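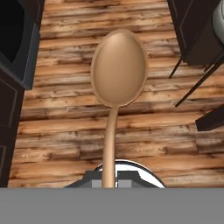

Wooden spoon.

The household recipe file: a statement of practice

February 2021

This post sets out how the recipe file in my household is kept, and which changes have been adopted for the coming year. It replaces the earlier post on the same subject, which has been withdrawn.

The file began as a tin of cards inherited from my grandmother in Rosotska. It holds recipes in three languages and at least five kinds of handwriting. Many of the cards give no quantities. Others give quantities in terms that were clear to the writer and are not clear to anyone now living: a yellow cup, a good spoon, flour for a coin. The card for bean soup states only that it should be cooked "as on Saturdays."

For some years my policy was to rewrite each card in full before using it. Grams were substituted for cups, oven temperatures were supplied where the card said "hot," and the original went back in the tin. This policy is now discontinued. In two cases the rewritten version was wrong and the original card, when consulted again, was right. The walnut roll is the more serious of these. I had read a mark as 909 grams of flour, a figure I found odd but copied faithfully. It was 500 g with a stain and a later correction, and the roll produced under my version could be sliced only with the bread saw.

Under the present arrangement, each card is first transcribed exactly as it stands, spelling mistakes included. Notes are then added on a separate line, with initials and the month. A recipe is considered tested after it has been cooked twice by the same person with the same result. Until then it carries the word "trial" in the upper corner. No recipe is to be corrected from memory.

Each card also receives a number. The numbering starts at 501, for the reason that my aunt had already numbered her own cards from one upward, and two sets in the same family with the same numbers had led to difficulties over a plum cake. Her set remains with her in Alva and is not covered by this post.

Storage has been reviewed as well. The cards are kept in the tin, in a drawer away from the stove. Copies are kept in a binder which may be taken into the kitchen and may get dirty. I did consider typing everything into a recipe program called Julter, and used it for one winter. It sorted well, but it insisted on a serving size for every entry, and most of these dishes were never made for a fixed number of people. I entered "4" each time, and the shopping lists that followed were of no use to me.
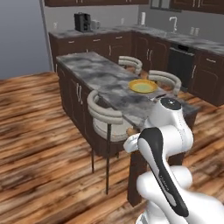
Lajos Balogh, having read a draft of this post, wrote that the exact transcription was the only part he would insist on. In his own family the cards were typed up in 2000 and the originals thrown away, and the household has been arguing about the cabbage rolls ever since – was it rice or barley, and who changed it. He also asked that the file record who used to make each dish, even when the card was written by someone else.

That request has been accepted. A line for the cook has been added below the title, to be left blank where the name is not known. So far 11 cards have been completed in this way, all of them soups and dumplings. The pickles will be taken up next, and the baking cards after that, as they are the most faded and need good daylight to read.

Relatives who hold cards belonging to the original tin are asked to send a copy of both sides. The backs often matter. One of the best dumpling notes we have was found behind a recipe for floor polish.

Recent posts
Reading faded pencil: what has helped and what has not
The plum cake question, settled
On the proper size of a soup pot
Letters from Rosotska, part two
Withdrawn posts and where they went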